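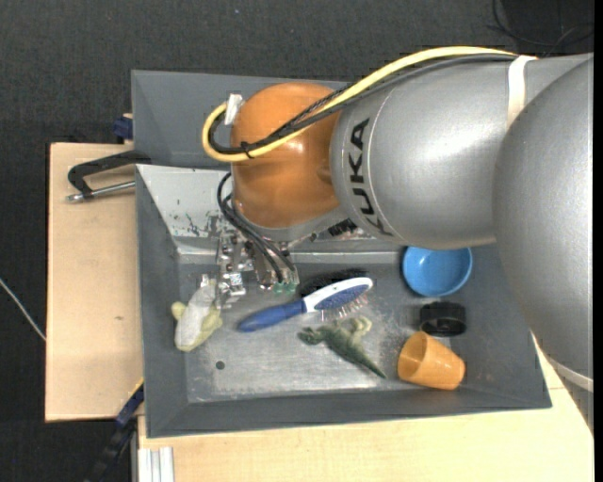
The KUKA arm over the front bin at our Dadwood workshop.

About us

Skindov collects picking examples for teams who train robots to handle everyday objects. We were set up by Hryhorii Hladun and Iestyn Kneath, who had worked together at Prosser and kept running short of good training data.

We have two picking cells at Dadwood. In each one an arm works over a pair of bins clamped to a bench. We fill the bins with the sort of things people have at home: hairbrushes, cups, bowls, soft toys, plastic dinosaurs. Our store holds 368 objects, and we add more when a customer asks for a shape or material we don't have.

Every attempt is recorded, whether the object is lifted or dropped. Failed grasps stay in the set and are labelled in the same way as good ones. A normal working day gives us 2,000 attempts across both cells. Staff change the mix of objects between runs and check the labels by hand before anything is sent out.

Our software, Geneck, keeps the camera pictures, arm positions and gripper readings together for each attempt. Customers can have the files in their own format if they send us a sample first.

There are 12 of us, most of them on the workshop floor. Iestyn runs the cells and Hryhorii looks after Geneck and customer work.

Visits are on Thursday afternoons. Please book through the contact page and wear flat, closed shoes.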